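Unit 6: Buying a Hand-Held Gripper Kit
Handout for the automation purchasing module
C. Benavides

Read before class. Bring the quote sheet from Unit 5 and something to write with that isn't your phone.

6.1 What is on the table this time

In Unit 5 we bought a conveyor, on paper, and most of you overspent. This time the product is the Stivar pair: two hand-held grippers, one for each hand, each with its own camera, plus a charging base, software, and a carrying case that takes up more room than everything in it. A person does a job while holding the grippers. The kit records what the hands did and what the cameras saw, and the recordings go toward training an arm to do the same job later.

The competing quote is from Zallora, who would prefer not to sell you grippers at all. They sell finished recordings, made by their people in their building, by the hour. Ursu sells the arm in both cases and has no opinion, as long as you buy the arm.

6.2 The brochure, with notes

I have copied out the main claims from the Stivar brochure. My notes follow each one.

"Ready in minutes." The first session took us 40 minutes from opening the case to saving a recording we could play back. Minutes, certainly. Much of that went to pairing the left gripper, which wanted to be the right gripper.

"As natural as your own hand." My own hand does not have bolts in it. The fingers open and close smoothly enough and you stop thinking about them fairly soon, until you need to turn a page or pick up a coin, at which point you think about nothing else.

"Works with any object." See 6.4.

"No robotics experience needed." I believe this one. Primo Zanetti, who teaches bookkeeping down the hall, made a better first recording than I did. He has asked me to include that.

"Enterprise-grade support." Support answered. The answer was a link to the manual. The manual, on that page, says to contact support.

6.3 What the money buys

The Stivar quote has a kit price and then a second page, and you should always start with the second page. Spare fingers are sold in pairs even though they wear out singly. The software license is per seat, and a pair of grippers counts as two seats. I asked whether this was a mistake. It was explained to me as a feature of the licensing model.

For the exercise, use these figures:

Recordings the arm needs for one simple task: 2,000
Recordings we kept from the trial month: 521
Recordings we threw out: 34

Thrown out means the file was useless, for example when the tracking lost its place or the operator wandered off with the grippers still running. It does not mean the operator did the job badly. Deciding whether a job was done badly is a separate cost, and neither quote mentions it. Somebody has to sit and watch the recordings. Put that person's wages in your sheet.

Zallora's hourly price includes checking. It does not include your objects, your table or your lighting, all of which can be added for a fee under the heading "customization." If your task is folding towels, their towels may be good enough. If your task is packing the odd-shaped thing only your company makes, you will be mailing them a crate.

6.4 Objects: a short and bad-tempered list

Folded cloth: good. The fingers get under an edge without much fuss. Unfolded cloth takes practice and some muttering.

Boxes: good if the box is stiff, and if it is narrower than the fingers can open. Measure the box first. I didn't.

A phone lying flat: possible. Slide it to an edge, then pinch. Expect to do this several times before you would let anyone use your own phone.

Paper: one sheet flat on a smooth table is the best argument I know for employing people.

Cables: the brochure shows a cable being picked up. It does not show one being put down anywhere in particular.

6.5 The view from the gripper

Students tend to judge a camera kit by the camera's numbers. Look at what comes out of it. The wide lens takes in a great deal of room along with the work, so a buyer should think about the whole room: who sits in it, what is left out on the tables, and whether everyone there has agreed to be recorded. The Oludville site had a written policy on this before they had a working kit, which is the correct order and the only time I have seen it.
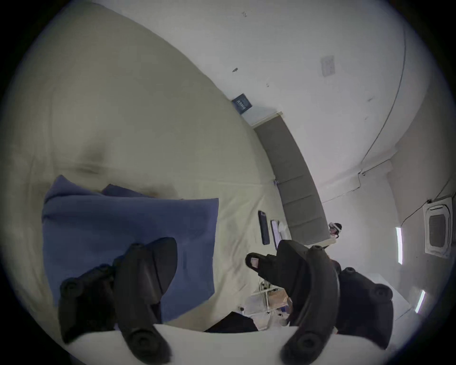 Page last changed: September, 4:10 p.m. (C. Benavides)

The tool fills a lot of its own view. One gripper's fingers sit large at the lower left, over the blue cloth, and the other pair partly hides the white cart behind it. Straight things go curved as well; that gray sofa along the wall looks ready to roll up. Software can work with a curve. It has a harder time with whatever is behind a finger, so ask each vendor how their system handles a hidden object, and write down the answer word for word.

Notice too how far back you can see: the person in the white headset, the lights, the air conditioner. Any estimate of storage and privacy work has to assume you are keeping all of it.

6.6 Exercise

Work in pairs. One of you argues for Stivar and the other for Zallora, then trade sides after the break.

Start from the kept and needed figures in 6.3 and work out how much recording is left to do. Make your own assumption about the hourly wage, and state it. Then price the remainder both ways. Add checking time to the Stivar side and customization to the Zallora side. Leave the Ursu arm out; it cancels, although their salesman will phone you anyway.

Hand in one page with a recommendation and the two questions you would put to the vendor before signing. "Is there a discount" does not count as a question. There is always a discount.

For Unit 7, read the Ursu service contract up to the part about fuses.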